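Sorting donated dry goods at a small food pantry – how long to hold bulk bags?

Yaqin Liang
We repack rice and lentils from 50 lb bags at the Skistgate pantry. Once a bag is opened, how long can the rest sit before the next shift? Ours meets every 3 weeks.
2 shares

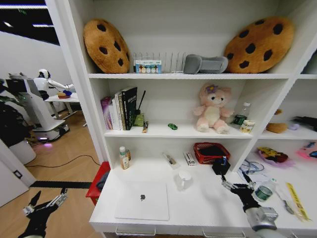
Cookie pillows on the top shelf

Datcombe
Move the remainder to a food-grade bucket with a gasket lid and write the opening date on it. White rice will hold for months. Brown rice goes rancid sooner – use it within 6 weeks at room temperature.

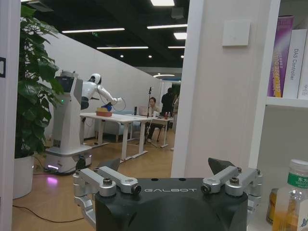 Keep buckets off the floor and copy the lot number from the bag in case of a recall.

Wei
we just fold the bag over and clip it. no problems so far
4 comments

Related
Hairnets or caps for packing shifts?
Label printer for the Drornora food drive
December packing schedule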